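Search notebook Go

March, 2:30 pm, cup bench

Glaze/finish check on the small square cups from the Derneck batch. Soon-im wants them sorted before they go back on the shelf, Celina wants weights. Doing both, quickly.

Cup 1572 first. White board down over the table so the color reads properly, the bare wood was making everything look yellow. Call it cream going to light tan, paler inside. Corners rounded, ok. Sits flat, no rock when I press a corner. 174 g on the small scale, re-zeroed and weighed again, 174.

Left it near the middle-left of the board, well clear of the edges. Shadow is faint so the light's fine for color, maybe too soft for finding pinholes. Will try the desk lamp low from one side.

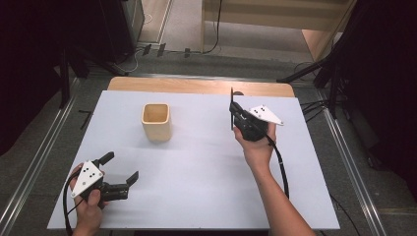

Still to do

- pinholes w/ lamp, inside and out
- water test, fill to just under the rim, leave 2 hours on a paper towel. Siham did hers on the bare wood and we got a ring, so towel pls
- weigh again after, write it on the card not on the cup
- ask Min-kyu if the Lindholm cups were fired on the same shelf, his card only says "top"
- wipe the board, water only. the spray leaves a film and then the cups slide

Hyun-seo has the 500 g check weight, need it back befor I trust the scale on anything heavier.

Card for 1572 is in the Derneck box, behind the blue divider. Color line filled in, rest blank untill the water test is done.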